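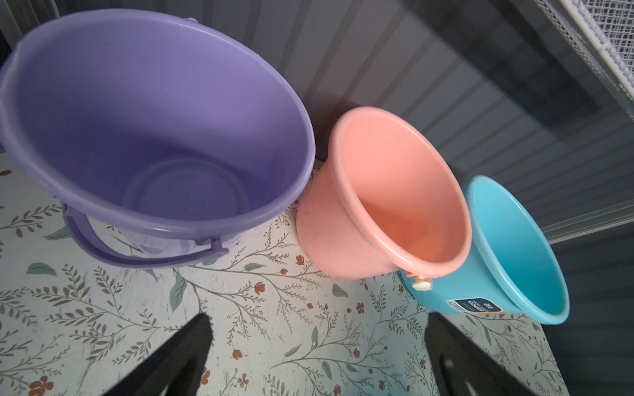 Three buckets, one purple, one pink and one light blue.

Home | Fixtures | Away Days | Podcast | Contact

A morning at Foltgate: poking round the new arena before the season starts
By Mélanie Cloutier
October
24 shares | 3 comments

I've been moaning about the old Sutherland gym for so long that when the club said members could come and look round Foltgate on open day, I had my name down before I'd finished reading the email. Doors were at ten. I got there at twenty to, naturally, and there was already a queue back to the bus stop (mostly kids in Janholm shirts bouncing balls off the wall, plus a few of us old enough to know better).

First impressions? It's big! The place holds 3,000 for basketball, and after years of watching with somebody's knees in my back I went straight up to the top row to test the legroom. Plenty. You can see both baskets from up there too, which sounds like a low bar unless you ever sat behind the pillar at Sutherland. My season ticket is seat 358, halfway up on the side opposite the benches, and I sat in it for a good ten minutes like a child in a parked car.

The court itself was down and we were allowed on it in trainers. It has a nice bounce, quite lively, and the paint under the baskets is a deeper green than it looked in the drawings. My nephew hit a three with his first shot and missed every one after that. I didn't try. My shoulder isn't what it was.

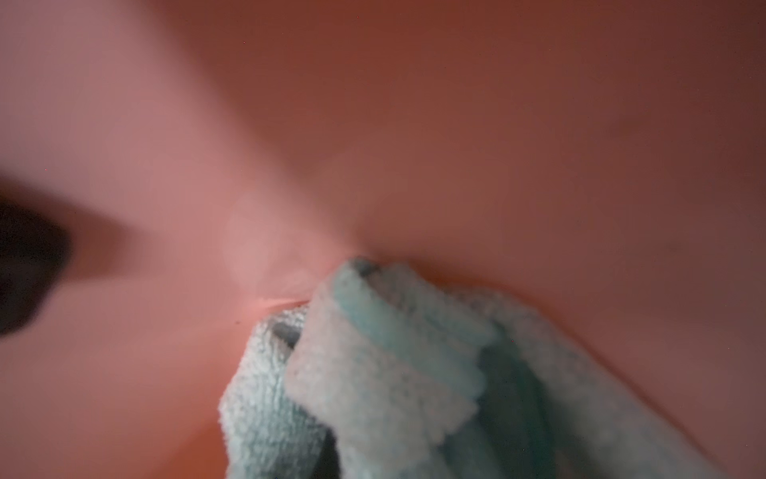
Behind the scenes

Da-eun Oh, the assistant coach, took our group through the tunnel and was brilliant company. She's been at Janholm for two seasons now and talks at a hundred miles an hour. The home changing room is a horseshoe so that everybody can see the board, and she told us she'd argued hard for that because at Sutherland half the team had to crane round a locker. The away room is the same size, only with a much longer walk to the court. She swore that was down to the architect!

We also got a peek at the video room and the treatment area, and then a go on the scoreboard controls, where someone set off the buzzer and frightened the life out of a lady with a pushchair.

Grumbles, then. The coffee queue was dreadful, with one till open for the whole concourse. Juken are doing the catering and the pies were decent (I had the cheese and onion), but they'll need to sort the queue before a proper match night. And parking is tight, so I'll be on the bus.

The first home game is a Monday night against last year's runners-up. I've already told work I'm leaving early. If you're coming, I'm in 358, so come and say hello at half-time, and bring me a tea if you've got through the queue.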